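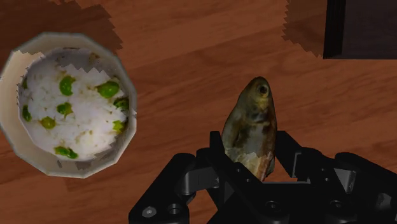 A fish held head up in the gripper, with the bowl of rice and peas to its left.

Kitchen Table Teaching: Tips for Showing an Arm a Chore

I get asked a lot how I manage to get decent demonstrations out of a small arm without losing a whole evening to it, and the answer is mostly little habits, the same sort you pick up with pie crust or with sharpening a chisel. I've gathered the ones I lean on the most. Some are for steering by remote, some are for moving the arm with your own hands, and a good many work just as well in the simulator as on a real counter (I do plenty of my practicing there, in February especially, when the workshop is too cold for my fingers).

Do it yourself first, slowly

Before you touch the controls, do the chore with your own hand. Use only your thumb and one finger, like a pair of tongs. You'll be surprised how much you cheat! We roll things in our palms, we steady a bowl with a pinky, we nudge a spoon along the table until it's easy to grab. A two-finger gripper can't do any of that, and it's much nicer to find out at the table with a cup of coffee than halfway through a recording. If I can't do it tongs-style in one smooth go, I change the chore a little until I can.

Food with a narrow end

Fish, carrots, bananas, anything that tapers. Go for the thicker part and let the flat faces of the fingers meet it squarely, one on each side. If you pinch close to the tip, the piece likes to swing, and then you spend the rest of the demonstration chasing the swing with the controller. With a fish I also decide beforehand which way I want the head pointing when I let go, and I turn the wrist early, while there's open table under it. Turning it right over the dish is asking for trouble, and I say that as someone who has cleaned rice out of a keyboard.

Keep a bit of bare table

I like a clear stretch between the thing being picked up and the bowl it's going near. It gives you somewhere to lift, somewhere to pause, and somewhere to make a mess of things without knocking the rim. Crowded tables look homey but they make for nervous driving, and a nervous driver leaves jerks all through the recording. Spread things out for your first batch, and bring them closer together later on when your hands have settled.

Lift, then travel

My most common mistake for the whole first season was dragging. I'd close the fingers and set off sideways in the same breath, and the bottom of whatever I was holding would catch on something. Now I count to 2 in my head after closing, lift straight up, and only then go across. Yes, it feels fussy. Do it anyway, and do it the same way each time, because the arm will copy your hesitation just as faithfully as it copies your good sense. A steady pause is fine to learn from. A pause that wanders all over the place is a headache.

Watch the back half of the gripper

We all stare at the fingertips. Meanwhile the linkage spreads out wide behind them, and that's the part that clips the bowl. Before a session I bring the open gripper down beside the tallest dish on the table and have a good look at how much room the knuckles want. If you're working in the simulator, spin the view around and check from the side too; looking straight down is lovely for lining things up left and right and pretty hopeless for telling you how high you are.

Rice, peas and other fiddly company

A full bowl is a good landmark for practice, and rice with peas in it gives you a bit of color to steer by. Pick one pea and aim relative to that if you need a mark. Just don't get attached to it, and change the aim between runs, or you'll end up with an arm that only knows one spot in one bowl. On a real counter I put a damp dishcloth under the bowl so it doesn't creep. A cold bowl of yesterday's rice behaves better than a fresh one, too, and you won't be tempted to hurry before supper.

Shadows

Please have a look at your shadows before you start. A dark patch on a wood table can look an awful lot like a thing, particularly when the edges come out jagged in a rendered view. I leave them in for most of my runs, and then move the light and do more. What I try not to do is move the light partway through a demonstration. On the real bench that means curtains drawn and the lamp clamped.

By hand or by remote?

I go back and forth. Guiding the arm by hand is wonderful for the shape of a movement, the nice curve up and over, and children and grandparents take to it right away. The trouble is that your own arm blocks the camera, and you can't feel how hard the fingers are closing. Remote control takes longer to learn but gives you a cleaner picture. My usual recipe is 3 passes by hand to find the path I like, then on to the controller for the ones I keep.

My handles, for those who write in to ask: I use a Twal hand controller with the sensitivity turned down well below where it came, and I wrap the grip in a strip of old bicycle tape. For the practice scenes I use Brirnora. The Didska foot pedal starts and stops the recording, which leaves both hands free, and I'd give up my good kettle before I gave up that pedal. I did try the Turkico glove and sent it back. Too warm, and it came in one size.

Keep or toss

Look back over your runs the same evening, while you still remember what you meant to do. I toss the ones where I changed my mind in midair. I keep the ones where I missed slightly and fixed it calmly, as those are worth having. If I toss 4 in a row, I stop and go find something to eat.

Letting go

Open the fingers slowly, wait a moment, then back straight out the way you came in. A fish that has been set down nicely can be dragged right over again by a finger leaving sideways. Keep the recording going until the gripper is well clear, then press the pedal.

One more for the real bench: if you've been handling actual fish, wipe the finger pads with warm soapy water and a soft cloth, dry them well, and leave the jaws open overnight.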